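June 19, 2018
Notebook, Tomora workroom - side table

Came in early with good intentions of finishing the Flidier write-up and instead spent the first part of the morning on the brown table, which has been bothering me for longer than I'd like to admit. Koen wants the soft things off it and into the red cardboard box before Liesbeth Stevens comes over from Busgate, and I said I'd take it on, as I'm the one who keeps putting things down there.
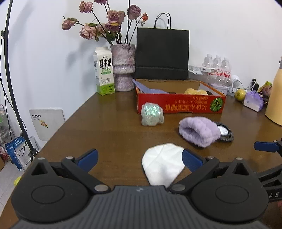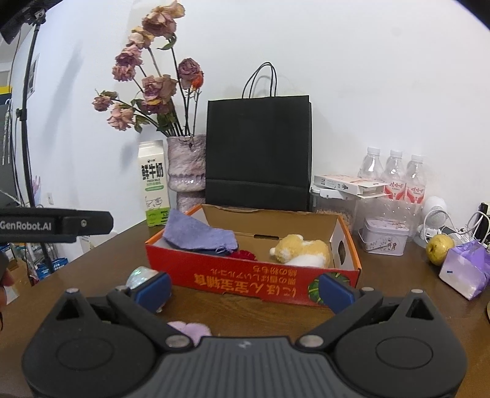
Side table, red box open, everything else still on the table.

My thinking on the box, for Hayley and anyone else who inherits it: it was a fruit box, it's a good size, and it would be a shame to flatten it. Lavender and lilac things go to the left, yellow things to the right, and I'd like to keep it to one layer so that a person can look in and find what they're after without digging. I did try to think of a cleverer system over coffee, and Silviu offered me one involving labels and a spreadsheet, bless him, but color is what we all remember anyway. "The fuzzy purple one" is how every single one of us asks for it.

The white knit beanie I'm less sure of. It could go in the box, but knits pick up fluff from everything they touch and I'd rather give it a bag of its own. Dezső says there are paper ones in the supply closet from the last Van der Linden order (that was the order that came to 147 and should have been 100, so there ought to be plenty left). Will ask him again after lunch.

The dried roses stay. I know they shed, and I know Koen has opinions, but the table looks like somebody cares about it with the vase there and I'm prepared to do the sweeping. I would like them farther back toward the wall, though, so that the stems don't get caught by a sleeve every time one of us reaches for the milk. And the milk carton should live in the fridge between coffees, please - I'm saying this to myself as much as to anybody.

Still to do: wipe down the tabletop properly and see if the worn patches will take a bit of polish, find a lid or a cloth to go over the box at night, ask Hayley where she wants the water bottles. Flidier write-up this afternoon, door closed.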